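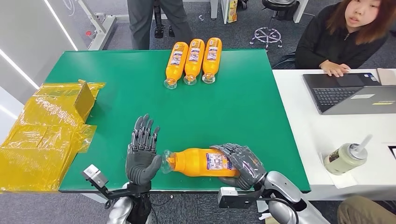
Poste bimanuel, vue de la caméra de tête - main droite sur la bouteille, main gauche ouverte.

Fiche de contrôle logiciel - poste de manipulation à deux mains
Site : Illier
Pile de commande : Rillutik
Date : 4 juin 2021
Contrôle effectué par : Sofia Alexiou

1. Démarrage et communication

1.1 Versions identiques sur le poste opérateur et le calculateur embarqué - Conforme
1.2 Horloges synchronisées avant l'ouverture des flux - Conforme
1.3 Période de la boucle de commande des bras : 4 ms - Conforme
Commentaire : mesurée avec l'enregistrement actif. Refaire la mesure si on ajoute un flux vidéo.
1.4 Perte de liaison simulée, arrêt des deux bras - Conforme
1.5 Reprise après arrêt sans mouvement résiduel - À revoir
Commentaire : le bras gauche reprend la dernière consigne reçue. Vider la file avant réarmement. Ticket 229 ouvert chez Todasen.

2. Perception

2.1 Étalonnage caméra de tête / bases des bras - Conforme
2.2 Détection du plan de table (plateau vert) - Conforme
2.3 Séparation des bouteilles orange rangées côte à côte - Non conforme
Commentaire : deux bouteilles proches sortent parfois comme un seul objet. Le masque suit la couleur du corps et ignore les capuchons transparents. Passer au modèle Poojary avant le prochain contrôle.
2.4 Orientation du goulot - Conforme, sous réserve
Commentaire : correcte quand l'étiquette est dégagée. Quand les doigts la recouvrent, conserver l'estimation faite avant la prise.
2.5 Reflets sur ruban adhésif jaune - À revoir
Commentaire : points aberrants dans le nuage au-dessus du carton. Filtre à régler, ne pas agrandir la zone d'exclusion.

3. Planification

3.1 Carton à gauche du plateau déclaré comme obstacle - Conforme
3.2 Morceaux de ruban qui dépassent du carton - Non pris en compte
Commentaire : accepté pour les essais à vitesse réduite seulement.
3.3 Distance minimale entre les deux mains : 40 mm - À revoir
Commentaire : le calcul se fait entre les mains nues. Il faut rattacher l'objet saisi au modèle de la main, capuchon compris, sinon la distance réelle au pouce opposé est surestimée.
3.4 Table blanche voisine hors du volume autorisé - Conforme
Commentaire : limite vérifiée dans le fichier et en mouvement. À revérifier dès qu'une table est déplacée.

4. Commande des mains

4.1 Limite de courant des doigts : 600 mA - Conforme
4.2 Ouverture des doigts sur arrêt d'urgence désactivée - Conforme
Commentaire : la main garde sa prise, c'est le comportement demandé.
4.3 Journal des efforts enregistré avec les images - Conforme

Décision : essais autorisés à vitesse réduite, opérateur à portée de l'arrêt d'urgence. Vitesse nominale bloquée dans la configuration jusqu'à la levée des points 1.5, 2.3 et 3.3.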